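Section 4. Serving Iced Drinks by Tray

4.1 Preparing the Tray

1. Wipe the tray with a damp cloth and dry it fully, including the inside of the raised lip.
2. Place the tray flat on the service table. Do not let it overhang the edge.
3. Select a clear plastic cup. Discard any cup that is cracked or creased.
4. Fill the cup with crushed ice to two-thirds of its height, using the scoop supplied.

CAUTION: Never scoop ice with the cup itself or with bare hands.

5. Stand the cup on the tray. Before the drink is poured, confirm the ice level and check the rim for damage.
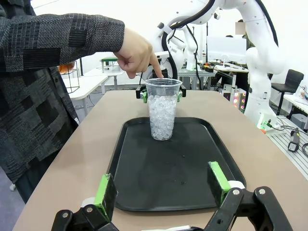 Figure 4-2. Cup of ice on the black serving tray, with a finger pointing to the rim.

4.2 Pouring and Carrying

6. Pour the drink slowly over the ice. Stop 20 mm below the rim.
7. Wipe up any spill on the tray before lifting.
8. Lift the tray with both hands and keep it level.

NOTE: When one cup is carried alone, move it to the center of the tray before lifting. Cups with a flared rim tip easily when set close to the lip.

CAUTION: Ice that has fallen on the floor must be picked up at once. Close the walkway until the floor is dry.

4.3 After Service

Empty leftover ice into the sink. Do not return it to the bin. Wash trays by hand in warm water and store them on edge in the rack. Report damaged trays to Valentina Insaurralde, Washam Service Office, extension 129.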